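# Tunstall visitor guide: progress report for July

To: Shirley Parsons
From: Evander Moncrieff

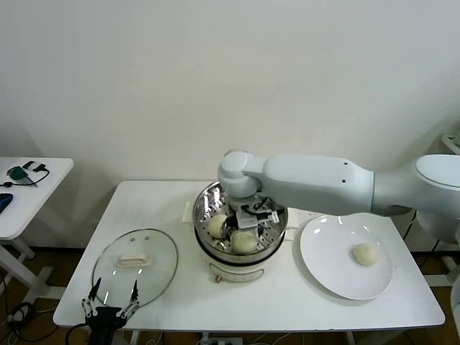 The guide to Tunstall and the river villages is behind where I said it would be in the spring, and I would sooner set that down plainly than dress it up. The chapters on the old harbour and the Mitidach ferry are written and checked on foot. The food chapter is half done, and it is the one I trust least. Every café owner in the town has a story about a local speciality, and few of the stories survive a second visit. I've kept the entry on steamed buns, the plain pale round sort done on a perforated steel tray, but I have taken out the line calling them a harbour tradition. I couldn't find a mention of them in any of the older menus at the library.

**Places to stay.** We promised 100 entries. I have 57 that I'd put my name to. The rest came from the list supplied by Billard, and I don't think much of it. Three of the guest houses on it have closed, and one is a dentist's. I'd like your agreement to print fewer entries and drop the Billard list altogether. They will object, and they may ask for their contribution back.

**Walks.** The signed route from the station to Hostell is described in the council leaflet as an easy hour. It took me nearly twice that, with a stile missing and the lower path under water. I've written it up as a dry-weather walk. The viewpoint above Hostell is pleasant enough, though "spectacular", as the leaflet has it, is pushing things.

**Getting there.** The bus times are correct as of the current timetable. The operator says the Monday service will be back by autumn. It said the same last year, so I've left the service out.

**Visitor numbers.** The draft introduction you sent claims that trade in the town is growing strongly. I asked where that came from and was pointed to a press release. The car park takings are flat, the museum won't share its figures, and I would rather the sentence went.

**Money.** We're within budget, mainly through my not having paid for the maps. The first set had the ferry landing on the wrong bank. Corrected proofs are promised but not yet seen.

**Needed from you:**

- a decision on the Billard list
- permission to cut the growth claim
- a contact at the museum who answers letters

I expect to send the food chapter next, with the maps after it if they're right this time.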